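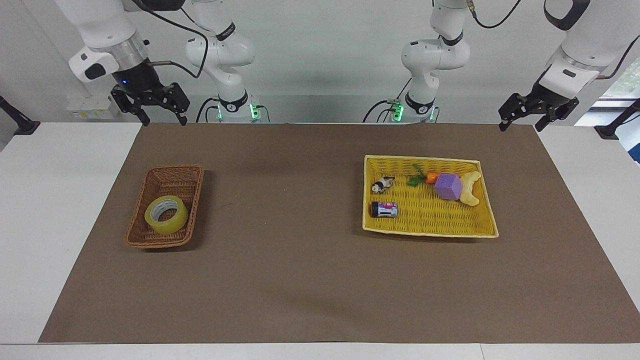
Rosângela Assunção는 지난번 안내문대로 케이블부터 정리했더니 손목을 끝까지 돌릴 때 선이 당겨졌다면서, 시트를 깔기 전에 손목 회전부터 확인하도록 순서를 바꿔 달라고 적어 왔다. 그 의견을 받아 2번과 3번의 순서를 바꾸었다.

최종 수정: 17/09/2024

Lins 양팔 셀 작업면 교체와 재설정

작업면 종이를 새로 깔았거나 그리퍼를 떼었다가 다시 단 뒤에 하는 절차다. 팔의 베이스를 옮긴 경우에는 이 문서만으로 부족하므로 Vurkham 설치 문서를 먼저 따른다. 좌우는 모두 로봇 기준이다. 정면에서 마주 보고 서면 오른팔이 왼쪽에 보인다.

1. 시작 전
실행 중인 프로그램을 끝내고 두 팔을 대기 자세로 보낸다. 속도 제한을 10%로 낮춘다. 비상정지 버튼을 한 번 눌러 팔이 멈추는지 확인하고 해제한다. 테이블 위의 바구니와 물체는 모두 치운다.

2. 손목과 케이블
한 팔씩 손목을 양쪽 한계까지 천천히 돌린다. 그리퍼로 가는 검은 케이블이 관절 사이에 끼거나 팽팽해지면 바로 멈추고 여유를 더 준다. 너무 길게 늘어뜨려도 바구니 테두리에 걸린다. 손목을 끝까지 돌린 상태에서 선이 완만하게 휘면 된다. 고정 밴드는 확인이 끝난 다음에 조인다.

3. 종이 깔기
헌 종이를 걷고 상판에 남은 테이프 자국을 닦는다. 새 종이는 앞쪽 모서리를 테이블 앞변과 나란히 맞추고 뒤로 밀면서 편다. 가장자리로 흰 상판이 조금 보이게 두면 나중에 종이가 돌아갔는지 알아보기 쉽다. 옅은 접힌 자국은 괜찮다. 손끝에 걸릴 만큼 솟은 주름은 다시 편다. 네 모서리를 고정하고 가운데는 붙이지 않는다.

4. 그리퍼 높이
그리퍼를 반쯤 벌리고 수직으로 내린다. 손가락 끝과 종이 사이가 6mm가 되는 지점에서 멈추고 그 높이를 작업 하한으로 저장한다. 간격은 게이지로 재고 눈대중으로 맞추지 않는다. 두 팔의 값이 다르게 나와도 서로 맞추지 말고 각각 저장한다.

5. 바구니 위치
갈색 바구니는 오른팔 쪽, 노란 바구니는 왼팔 쪽에 둔다. 두 바구니 사이는 비워 둔다. 노란 바구니는 약간 틀어져도 Gristetti 프로그램이 테두리를 다시 찾는다. 갈색 바구니는 더 깊어서 비스듬히 들어가면 손가락이 벽에 닿는다. 위치를 정한 뒤 각 바구니 위에서 그리퍼를 한 번씩 내려 보고, 테두리에 닿으면 바구니가 아니라 접근점을 고친다.
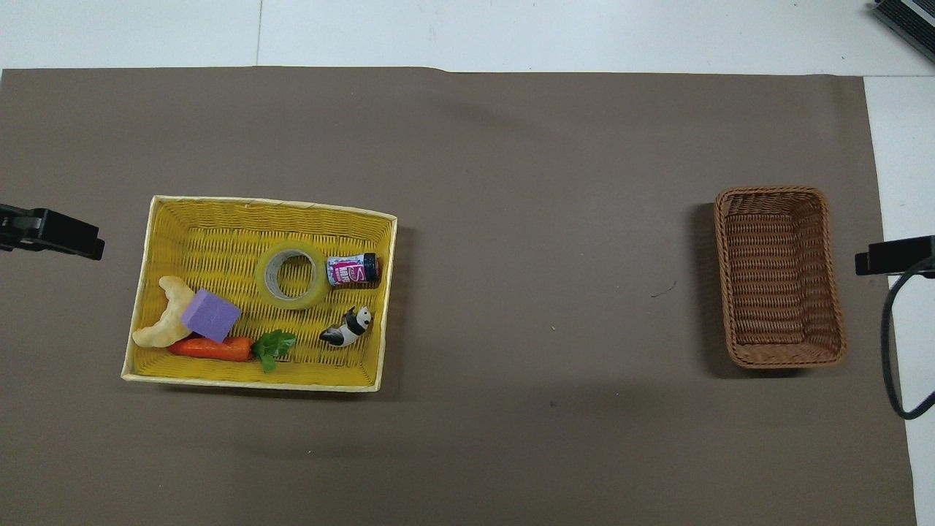
읽는 시간: 6분

6. 머리 쪽 화면 확인
머리 쪽에서 내려다본 화면에 두 바구니가 모두 들어와야 한다. 이 화면은 정면 카메라와 좌우가 반대다. 노란 바구니가 왼쪽, 갈색 바구니가 오른쪽에 나오면 맞다. 두 그리퍼는 대기 자세에서 양옆에 걸쳐 보이되 바구니를 가리지 않아야 한다. 가린다면 대기 자세를 바깥쪽으로 옮긴다.

종이에 지는 그림자도 본다. 짙은 얼룩처럼 나오는 곳이 있으면 노출을 한 단계 올리고 인식 결과를 다시 띄운다. 종잇조각 같은 작은 부스러기는 집어낸다. 인식 프로그램이 물체로 잡는 일이 있다.

7. 시험 집기
노란 바구니에 포장 테이프, 작은 캔, 판다 인형, 장난감 당근, 보라색 스펀지 큐브처럼 모양이 다른 물체를 넣는다. 서로 조금 겹쳐 있어도 된다. 테이프는 눕혀 두고 두께 방향이 아니라 테의 한쪽을 물게 한다. 속이 비치는 테이프는 바닥의 짜임이 그대로 보여 윤곽을 잘못 잡기 쉽다. 실패하면 집는 점을 심지 가까이로 옮긴다. 큐브는 힘을 가장 낮게 준 상태에서 시작한다.

속도 10%로 한 바퀴를 돌리고 이상이 없으면 최대 30%까지 올린다. 그 이상은 Clernbridge 점검표에 서명한 뒤에 올린다.

8. 기록
저장한 높이 두 개와 노출값을 셀 일지에 적는다. 집기 600회가 지나면 4번을 다시 한다. 손가락 패드를 갈았을 때는 횟수와 관계없이 4번부터 한다.

자주 나오는 문제
팔이 하한 근처에서 보호 정지에 걸린다: 종이 가운데가 떠 있는지 먼저 보고, 그다음 저장값을 본다.
캔을 물면 굴러간다: 캔의 긴 방향과 손가락이 닫히는 방향이 직각인지 확인한다.
한쪽 그리퍼만 응답이 없다: 손목 커넥터를 다시 꽂는다. 꽂기 전에 그리퍼 전원을 내린다.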